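A morning at Pestard: the Ultmont packing hall, 28th June

Pestard makes soft household goods, and the visit began on the packing side, where robot arms with two black fingers now do part of the picking over a plain beige surface. Something pink and fuzzy, possibly fabric, was one of the things in the cell.
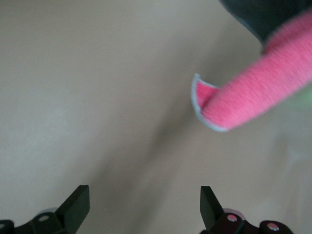 Uchenna Edet said the arms had changed the breaks more than the work. Before, the line stopped when people stopped. Now the breaks are staggered, and you may eat lunch with people from another line and not see your own crew until two.

We were shown two cells, both running Citari software on arms put in by Munteanu. Each has a target of 1000 pieces a shift. Soft items are still the hard part. A folded cloth doesn't keep its shape, so the arms have to come at it slowly, and anything the system is unsure of goes to a person at the side bench.

The side bench was the most useful stop of the tour. The job there is new. It used to be all packing, standing up, same motion all day. The people on it now sort rejects, restart a cell when it stalls, and write down what stalled it. They get more chairs and more screens. One woman told me her shoulders are better and her eyes are worse.

Roughly 30 people work the hall on a day shift. Management says no jobs were cut when the cells went in last May -- some packers moved to returns, which not everyone wanted. Pay for the bench is a little higher after a training course. The course is given on day shift only, and a man from nights asked about that during our visit. He was told it was being looked at.

Visitors need closed shoes and should leave bags at the front desk. Parking is behind the building, and the gate on the north side stays shut until nine.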